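4.2 Swapping grippers on the basket task

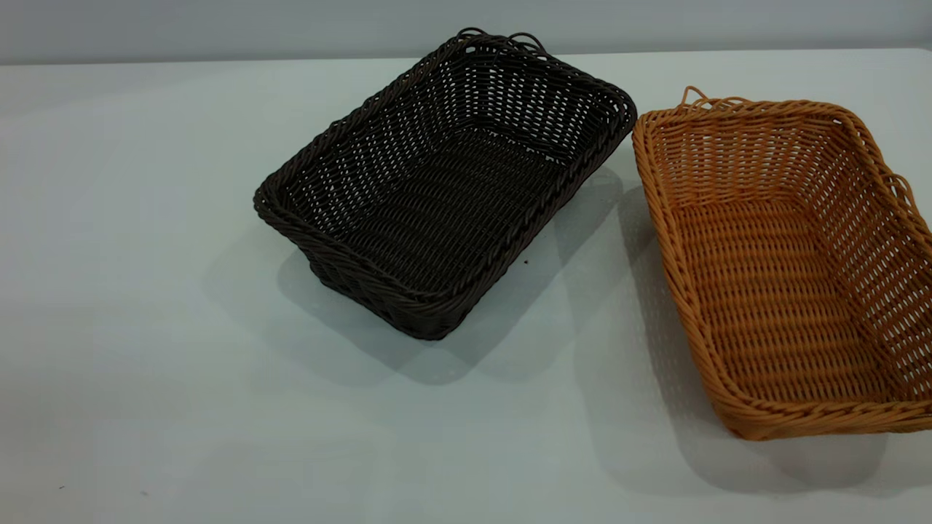
Figure 3. The two baskets on the white table, as the fixed camera sees them.

We ran the gripper comparison on the basket task because it had annoyed us more than any other task in the set. I'd been using the Joltero two-finger gripper for everything up to that point, and it was fine on boxes and cups, so I figured a basket rim would be easy. It wasn't! A twisted, rope-like rim (both baskets in Figure 3 have one) gives flat pads very little to sit on, and the small looped handles are a tempting target that the policy kept going for even when a rim grasp would have been simpler. The open weave didn't help either, and our depth maps came back full of little holes wherever the table showed through the dark one.

So we bolted on the Hollis gripper, which has softer, wider fingers, and kept the rest as it was: same arm, same Citgate controller, same camera mount, same starting layouts. Each gripper got 62 trials. The Joltero finished 2 of its first batch before we stopped to fix a bad wrist offset (my fault, I'd typed the old tool length), and we threw that whole batch out and started over. None of it is in the totals.

With the offset fixed, the Hollis lifted a basket clear of the table in 59 trials. Most of what it lost, it lost on the dark basket, with the fingers closing just above the rim. I think that's a sensing problem more than a grasping one — the inside of that basket is shaded and the height estimate there drifts. We tried raising the exposure and it got better on the dark basket and worse on the tan one, so we put it back.

One more thing on the controller. The Tonstead group's setup guide suggests a stiff wrist for thin rims, and we started there, but with the soft fingers it made the basket hop sideways at contact. Dropping the stiffness in the closing direction only was enough to calm it down. We kept that setting for both grippers, and it's the one used for the shelf trials in Section 4.3.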